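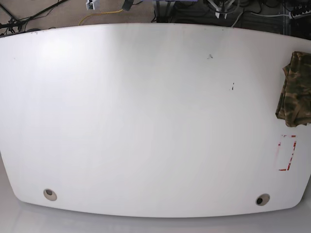 Character Selection Time and Map Voting in a Team Arena Game
Student project report, Game Systems Analysis
Orysia Ivanyshyn

1. Background

Arero is a five-on-five arena game in which each match starts with a map vote. Players see three maps and have 20 seconds to choose one. The map with the most votes is loaded, and character selection opens after that. In March the developers swapped this order on the test server, so that players picked characters first and voted second. Forum users objected that the new order let a full team vote for the map that suited its picks.

This project tested that claim with match records. It does not deal with character strength or matchmaking.
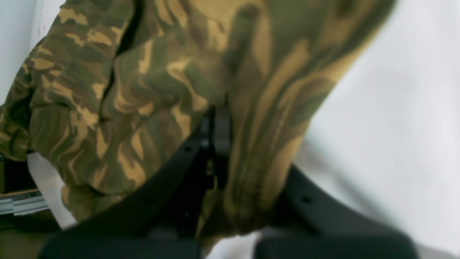 2. Data

Match records were exported from the public replay list with Stunon, a parser that writes one row per player. The raw export held 3119 matches. Matches with a disconnect before the first objective were removed, as were matches shorter than 8 minutes. Custom lobbies were removed by hand, because the parser does not flag them.

Of the remaining matches, 528 used the new order and were played by at least one full premade team. These form the test group. A further 410 matches with the old order and the same team makeup form the control group.

3. Method

Each character was tagged as short range, long range or mobile. Each map was tagged as open or closed. A vote was counted as matched when the majority tag of the team fit the map tag, using the table in Appendix A. Mobile characters fit both tags and were left out of the majority. 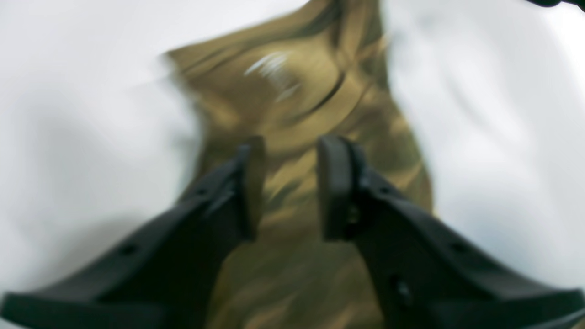
Figure 1. Olive-khaki fabric on a white surface.

The share of matched votes was compared between the two groups. Win rate was compared separately for premade teams on matched and unmatched maps. The map Radar was tagged as closed, although its center lane is open. The test was repeated with Radar left out.

4. Results

Matched votes were more common under the new order. The difference stayed when Radar was left out, but it became smaller. Win rate for premade teams did not differ clearly between matched and unmatched maps. On MacBrayne, the largest open map, long range teams did slightly better in both groups.

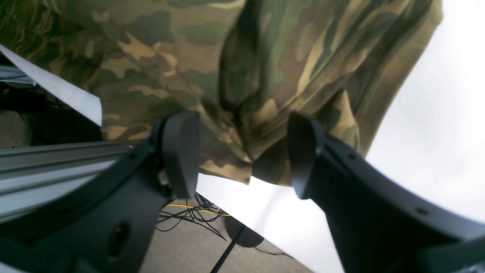

Votes were also cast later under the new order. In many matches the deciding vote came in the last few seconds of the timer. The export does not store abstentions, so a late vote cannot be separated from a changed one.

5. Limits

The replay list only keeps matches that a player has chosen to save, which probably favors close games. The range tags were set by one person. A second tagger would be needed to check them.

6. Further work

The next export should include the vote log from the server, if access is granted. Solo players should be tested as a third group.

Appendix A. Range and map tags
Short range: closed
Long range: open
Mobile: not counted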